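Right, a moan about "vintage" advertising signs, as I've now looked at far too many of them on Orkamum. 1/9

♡ 41 Reposts 6

2/9
The word "original" is doing a lot of work. One seller has an enamel sign for Khokhar tea down as original in the title, "original style" in the description and "decorative" in the small print. Which is it?

♡ 58 Reposts 11

3/9
Rust proves very little. Salt water and a week in the garden will rust most things. I look at the screw holes. If a sign hung on a shop wall for decades, I'd expect the enamel to be chipped where the screws bit. Neat, clean holes and rust everywhere else? No thanks.

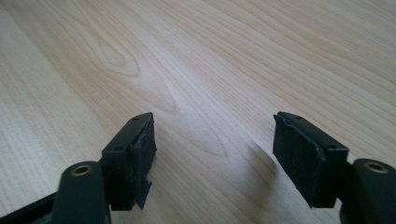

♡ 73 Reposts 19

4/9
Prices. The same Khokhar sign, same size, same wording, was up at £722 from one seller and £1416 from another. The dearer one had a "certificate". The certificate was written by the seller.

♡ 112 Reposts 34

5/9
"From a house clearance." Fine, whose? Where? I asked 15 sellers for anything at all about where their sign came from. 2 wrote back. One of those sent me a thumbs up.

♡ 96 Reposts 22

6/9
Erkik, who run the Monday sales, at least say "reproduction" when they know it's one. I still wouldn't take their dates on trust. "Circa 1930" seems to mean "brown".

♡ 64 Reposts 8
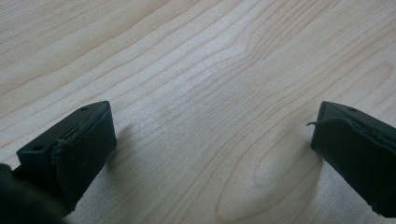
Pale wood, wavy grain.

7/9
Weight gets quoted as proof too. "Good heavy sign, must be old." You can buy heavy steel today. Ask for a close photo of the back and the edges, and if they send you the front again, walk away.

♡ 80 Reposts 17

8/9
And before anyone says Grerkik will authenticate it for you: they do it from photos, for a fee, and the report I paid for said "consistent with age". So is my kettle.

♡ 131 Reposts 40

9/9
I'm not buying anything before the May fair, where I can turn the things over and look at the back myself. If you've had a straight answer from a sign seller, reply with what they told you.

♡ 47 Reposts 5 Comments 28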